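3. Clasificación de los informes de error y frecuencia de los parches

3.1. Corpus y procedimiento

El corpus se compone de 645 informes de error publicados por jugadores en el foro de soporte de Narach, un juego cooperativo en línea con actualizaciones periódicas. Los informes cubren tres temporadas consecutivas. Se descartaron de antemano los mensajes duplicados, las peticiones de reembolso y las quejas sobre el emparejamiento que no describían ningún comportamiento anómalo del programa. Los informes escritos en una lengua distinta del español, el inglés o el portugués tampoco se incluyeron, pues no disponíamos de anotadores para ellos.

Cada informe se leyó completo, con los comentarios que otros usuarios habían añadido en los siete días posteriores a su publicación. Cuando un comentario aportaba pasos de reproducción que el texto original omitía, esos pasos se incorporaron a la ficha y se marcaron como añadidos. La ficha recoge la versión del cliente, la plataforma, el modo de juego, la categoría del error y el número del parche en que el estudio lo dio por corregido, si consta.

Para la anotación se utilizó la taxonomía propuesta en Hegazy, reducida a cinco categorías: colisión y geometría, persistencia de objetos, sincronización entre clientes, interfaz y economía interna del juego. La categoría original de «rendimiento» se eliminó. Los informes que hablaban de caídas de fotogramas apenas daban detalles del equipo y en la prueba piloto los anotadores no coincidían casi nunca.

Dos anotadores trabajaron por separado. Los desacuerdos se resolvieron en una segunda lectura conjunta, y los que seguían abiertos después de esa lectura pasaron a un grupo residual que no interviene en los recuentos de la sección 3.3.

3.2. Criterios de delimitación

La frontera más difícil de trazar fue la que separa colisión y geometría de persistencia de objetos. Un jugador que atraviesa el suelo de un almacén describe un error de colisión. Un jugador que deja una caja sobre ese mismo suelo y no la encuentra al volver puede estar describiendo cualquiera de los dos: la caja pudo caer a través de la malla o pudo borrarse al descargar la zona. Se adoptó la regla siguiente. Si el informe menciona que el objeto se movió, vibró o se hundió antes de desaparecer, se asigna a colisión; en los demás casos, a persistencia.

Los errores con superficies deformables (telas, redes, lonas) se anotaron siempre como colisión, aunque el síntoma fuera puramente visual. En el motor Stoltov la deformación y el contacto se calculan en el mismo paso, y separar uno de otro a partir del relato de un jugador resultaba arbitrario. Los pliegues que parpadean, las arrugas que no coinciden con el volumen de apoyo y los objetos pequeños que quedan medio hundidos en la tela entran, por tanto, en la primera categoría. 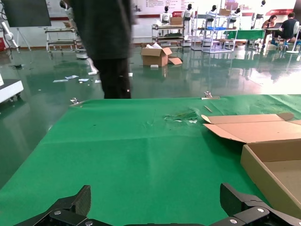 Figura 4. Tela verde extendida sobre una mesa y sujeta con pinzas metálicas en el borde más alejado.

Una segunda dificultad fueron los informes que reunían varios errores. En 87 casos el autor enumeraba dos o más problemas sin relación aparente, por lo general tras una sesión larga con la versión recién instalada. Estos informes se dividieron en fichas independientes solo cuando cada problema tenía una descripción propia. Si el autor se limitaba a nombrarlos, se conservó una única ficha con el primero de ellos.

Tampoco fue sencillo decidir qué hacer con los comportamientos que el estudio calificó después de intencionados. Durante la segunda temporada, por ejemplo, muchos jugadores informaron de que las puertas de la estación Rerach se cerraban antes de tiempo. Las notas del parche siguiente explicaban que el cambio era deliberado y que faltaba el aviso sonoro. Mantuvimos esos informes en el corpus, dentro de interfaz – la ausencia del aviso sí era un fallo – y los señalamos con una marca aparte.

3.3. Distribución y tiempo de corrección

La categoría más numerosa es la de colisión y geometría, con 337 informes. Le sigue sincronización entre clientes. La economía interna es la menos frecuente, con 93 informes, pero también la que recibe más comentarios por hilo, en parte porque los errores de esta clase afectan a objetos que se obtienen con muchas horas de juego.

El orden de las categorías cambia cuando se atiende al parche en que se corrigen. Los errores de economía suelen resolverse en la primera actualización posterior al informe, a menudo con una desactivación temporal de la tienda o del intercambio entre jugadores. Los de colisión se reparten de forma mucho más irregular: unos desaparecen a los pocos días y otros permanecen durante toda la temporada. Entre estos últimos abundan los que dependen de una combinación concreta de objeto, superficie y velocidad, que los jugadores reproducen con facilidad y que el equipo de pruebas, según sus propias respuestas en el foro, no consigue aislar.

El parche de febrero merece una mención separada. Introdujo un vehículo nuevo y dos mapas, y en los días siguientes la proporción de informes de sincronización aumentó de manera visible. Muchos de ellos describen el mismo fenómeno con palabras distintas: el pasajero ve el vehículo detenido mientras el conductor lo ve en marcha. Se contabilizaron como informes individuales, de acuerdo con el criterio general, si bien es probable que todos procedan de un único defecto.

Los datos no permiten establecer si un calendario de actualizaciones más espaciado reduciría el número de errores. Durante la tercera temporada el estudio pasó de un parche semanal a uno quincenal, pero en ese mismo periodo cambió el formulario del foro, que empezó a exigir la versión del cliente y una descripción mínima. El descenso de informes puede deberse a cualquiera de los dos cambios. En la sección 4 se comparan únicamente los informes que ya cumplían los requisitos del formulario nuevo antes de su entrada en vigor.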